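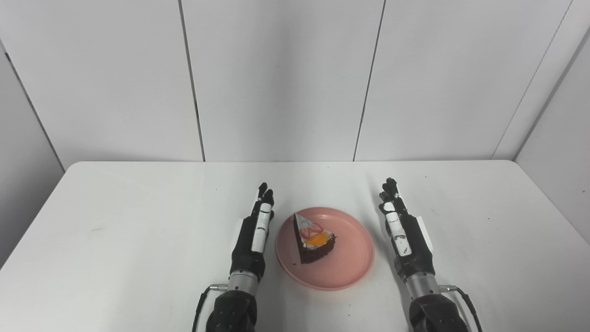 Layered chocolate cake on a pink plate.

Property & Places | Regional Markets

Ask Bastian Strobel what changed in Pumside and he'll talk about the ferry timetable for ten minutes before he gets to a single price. Fair enough, too! The early boat now leaves at 6.40, and for a harbour town that spent a decade being described as "a bit far" it has rearranged the whole map.

Strobel has sold and let homes on this stretch of coast long enough to remember when a weatherboard cottage on Drusus Street could sit with a sign out the front from one winter to the next. In July he had three families through one before lunch. It went to a couple who'd been renting around the corner, and they're already arguing happily over the colour of the front fence.

What I love about the place is how small the numbers are. Pumside has 1352 dwellings, counting the flats over the shops, and in the past year 210 of them changed hands. You can just about follow a market that size on foot. I tried — up the hill past the bowling green, down through the old cannery blocks, back along the water with a bag of hot chips — and every second gate seemed to have a story about who'd moved in and where they'd come from.

The cannery blocks are where the real energy is. Jokis, the developer that bought the site when it was mostly pigeons, has finished its first stage of townhouses and kept the sawtooth roofs, so the upstairs bedrooms get the most gorgeous southern light. They aren't big. A typical lot runs to 210 square metres, with a courtyard you could cross in a few strides, but the neighbours share a long strip of garden out the back and somebody has got passionfruit going along the whole fence.

Stage two is with Sekiguchi, a smaller outfit with a soft spot for verandahs, and its plans set aside part of the building for long leases. Renters here have had a rough trot. Strobel's office took 300 enquiries for rentals over the summer and had very few keys to hand out, so five-year terms at a fixed rise will be watched closely by every town up the coast.

Up on the ridge it's still quiet. The blocks are bigger, the road is terrible, and the one I fell for — 818 square metres, two lemon trees, a shed leaning hard to the left — had been passed in at auction the week before. Strobel says the owners are in no hurry and will try again once the wattle's out.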